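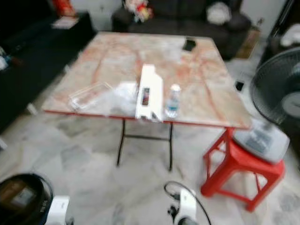

1/14
A thread on how our small church in Hallport changed the way we share the building. A few people from other congregations asked me in May, and I promised to write it down. English is my second language, so please be patient with my sentences.

2/14
Background first. We are the Gebru Street congregation. We have a hall, a kitchen, and two small rooms behind the worship space. For many years we were the only people who used them. Then a second congregation, which worships in another language, asked if they could meet with us in the afternoons.

3/14
We said yes very quickly. I think we said yes too quickly, and I include myself, as I was on the church council then. We talked about the key and the starting time. We did not talk about what kind of relationship we wanted to have.

4/14
For the first year they were called "the afternoon group" in our bulletin. I belong to both communities by family, so I heard this name with two different ears. In the morning it sounded practical. In the afternoon it sounded like they were guests who should go home soon.

5/14
The small problems came from the kitchen, as always in churches. Whose tea towels, whose sugar, who left the urn on. Someone taped a notice over the sink, in English only, in capital letters. I took it down and I did not ask permission. I would do the same today.

6/14
The real change began with a simple programme called Prerano. It was written by a retired minister in our region and it is only a booklet of 20 pages, photocopied. Two congregations eat together, read one short passage in both languages, and then each person answers the same question. No one is allowed to answer for another person.

7/14
The first question was "What did your grandmother pray for?" I was afraid it would be too personal. People talked until after nine at night and the soup went cold. One man from the morning service told us his grandmother prayed for rain and for a better neighbour.

8/14
After some months we wrote an agreement together. It is one page. It says both congregations are hosts. It says the notices will be in both languages. It says that the hall calendar is open to everyone and that a funeral in either community comes before any other booking.

9/14
I want to mention the money, as people always ask me. Before, the afternoon congregation paid rent to us. Now both congregations put into one building fund, each according to what it can give. Last year the fund had $3,819 left after the bills and the roof repair — not a big sum, but we decided together how to use it.

10/14
We used it for the back rooms. New paint, better heating, a ramp at the side door. There was a long discussion about the colour of the paint, which I will not repeat. It is a soft green and most people have forgiven each other.

11/14
What did not work: joint worship every month. We tried it and both sides were tired. Translating a whole sermon makes it twice as long, and the children suffered most. Now we worship together four times a year, with a short message, more singing, and lunch afterwards. The numbers are better and so is the mood.

12/14
Also difficult: the word "we". In council meetings I still hear "we let them use the big room". I have learned to ask, in a quiet voice, "Which we?" At the beginning people were a little offended. Now somebody else often asks it before I can open my mouth.

13/14
If your church is starting this, my advice is to eat together before you write anything. Choose two people from each side who will answer the phone. Put the agreement where everyone can read it — ours is beside the coffee cups. And read it again every year, even when everything is peaceful. We found three things to correct at our last reading, and one was a spelling mistake in my own language, which I had typed myself.

14/14
The Grikness congregation down the coast has asked to visit us, and to bring their youth group for an evening. If you want a copy of our one page, send me a message and I will share it. Please change the names before you use it. One church copied it so faithfully that their agreement still says the bins are our responsibility.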